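Jorex handset program, display and front camera working group
Minutes, 7/31/20
Chair: Domnica Văduva
Present: Bernero (panel supply), Ciobanu (industrial design), Cusik (firmware)

1. Previous minutes
Accepted with one correction. The panel brightness target is 590 nits, typical, at full white.

2. Front camera opening
Ciobanu presented two layouts: a single round hole at top left and a centered slot. The slot takes 20 pixels more from the status bar. Bernero can cut either shape on the current line. The round hole was selected for the next build.

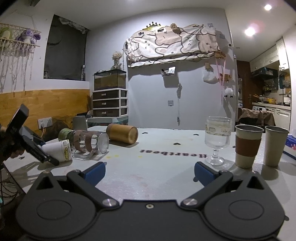

Cusik asked that the status bar height be frozen before the next firmware branch. Agreed. Clock and battery icons move right of the hole in portrait mode. Landscape behavior stays open.

3. Proximity sensor
The sensor under the panel gave false readings at 70 percent brightness and above. Cusik will sample only between refresh cycles. Bernero to send 8 panels with the revised back film.

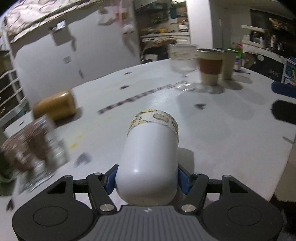
Housing color was discussed next. Ciobanu has dropped the matte black option and wants a white back with a cream band around the camera area. The cream must read clearly against the white, as it does on the white container with the printed cream band. Yellow accents were proposed for the side key and deferred.

4. Actions
Ciobanu: final hole position drawing.
Cusik: status bar patch, sensor timing test.
Bernero: panels and film data sheet.
Văduva: update the build schedule for July changes.

Next meeting to be set when the panels arrive.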